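**Economía del deporte — apuntes de la sesión 4: reparto de ingresos entre clubes**

En la sesión anterior vimos por qué una liga necesita rivales con un nivel parecido. Hoy tratamos el fondo común: cada club entrega una parte de su taquilla y después el total se divide en partes iguales.

Usamos la liga de Wustarora, con 10 clubes. El Clinthorpe vende 1,818 abonos y el Yeom vende 269. Cada abono cuesta 100 (la moneda no importa para el ejercicio).

- Ingreso del Clinthorpe: 181,800
- Ingreso del Yeom: 26,900

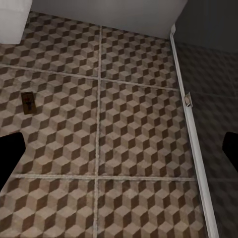
*Suelo de baldosas con dibujo de cubos.*

Si el fondo toma la mitad de la taquilla, el Clinthorpe aporta 90,900 y el Yeom aporta 13,450. Para saber cuánto recibe cada uno hay que conocer también la taquilla de los otros ocho clubes; está en la hoja de Cuter, que repartí en noviembre.

Un punto que suele causar confusión: el fondo reduce la diferencia de ingresos, pero también reduce el premio por vender un abono más. Con esta regla, el club conserva 50 de cada abono y recupera 5 por el reparto. En total, 55.
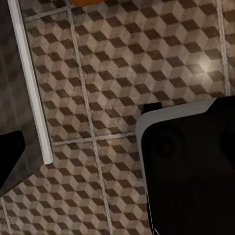 Bo-ram Moon objetó que, si el club pequeño gana casi lo mismo sin vender, puede preferir no fichar a nadie. La objeción es correcta y aparece en la lectura 3 — conviene repasarla antes del seminario.

**Para entregar:** repetir el cálculo con un fondo del 30 % y comentar qué club cambia más su incentivo.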